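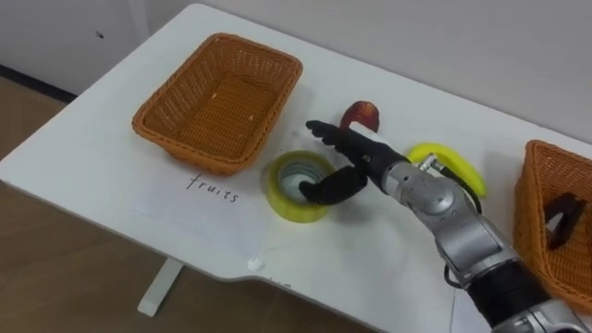
Faizal Siregar objects that a sorting task with a basket marked "fruits" is too easy to need a lecture. He is welcome to try it by remote control before he says so again. Last year's group felt the same way until the first afternoon.

Week 4: Recording demonstrations

The robot learns what you did. What you meant stays in your head, where it is of no use to the training code. If you hover over the table for six seconds deciding, you have taught it to hover.

Before you start: home the arm, check that the hand opens fully, say the task aloud. Yes, aloud.

Things on the table that don't belong in any basket are part of the task. Tape is not a fruit. Decide with your partner what happens to it and do the same thing every time. The Trernbridge set has 1389 episodes and two opinions about tape, and the policy trained on it has both of them at once.

Failed grasps: keep the episode if you recovered, mark it if you didn't. Don't delete anything. Tímea Vida will know.

Each pair records 10 clean episodes by Sunday. Reading: Nikolaidis handout, sections 2 and 3. Section 1 is mostly about cables, but read it if you plan to trip over one.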